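双臂工作台维护小结(课程设计报告,第三部分)
组员:Rima Semaan、Hadi Kanaan、Karim Farah
指导:Raed Matar
日期:22/5/15

前两部分写的是我们打算做什么,这一部分写我们把时间花在了哪里。答案是线。

工作台代号Rutis,两条机械臂分装左右。接手时上一届留了一份维护说明,共2页,其中一页是封面。说明里建议“定期检查线缆”,至于定期是多久,各人凭良心。

Hadi主张每次开机前把腕部走线过一遍:两臂先摆到伸得最远的姿态,看线有没有绷紧,再收回来,看有没有多余的一截往夹爪里钻。扎带只在直段上收紧,靠近关节处留出弧度。Karim起初嫌麻烦,后来某次标定做到一半,左臂的腕部相机掉线,他便不嫌了。
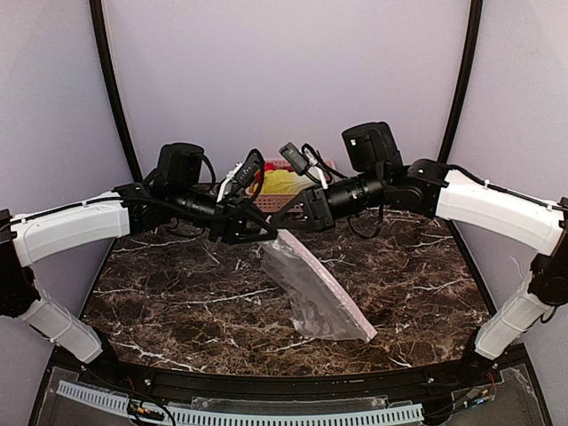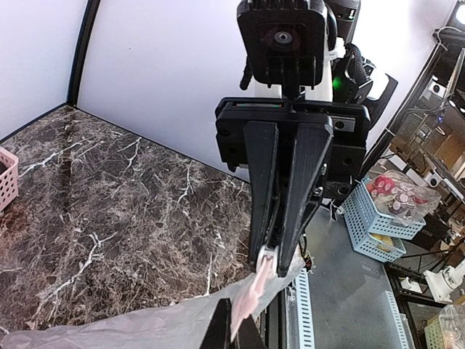

阅读时间:约2分钟

夹爪的保养比较琐碎。指尖每天擦一次,然后两指闭合,对着光看缝。有缝就重新回零,回零之后还有缝,就去拧安装座的螺钉,拧完再回零。这套流程Rima画成了流程图,图里有一个环,我们在环里待过整整一个下午。

薄塑料袋是最会挑毛病的工件。硬盒子夹偏一点照样能提,袋子则不然,力给小了滑脱,给大了袋口起皱,下一次就不知道该夹哪儿。左右两臂各自标定都合格,一起提同一只袋子时却互相较劲,像两个人抬沙发。我们把两臂的基座坐标重新对了一遍,又降低了合爪速度,情况才算能写进报告。

到交稿为止,日志里共有349次抓取记录,其中34次备注为“原因不明”。Raed老师批注:请查明。我们查明了一部分,多数是有人忘了擦指尖。剩下的安排在七月,届时Karim已经毕业,他对此表示遗憾,语气很轻快。

附:开机检查表贴在控制柜门内侧,用完请签名,签别人的名字不算。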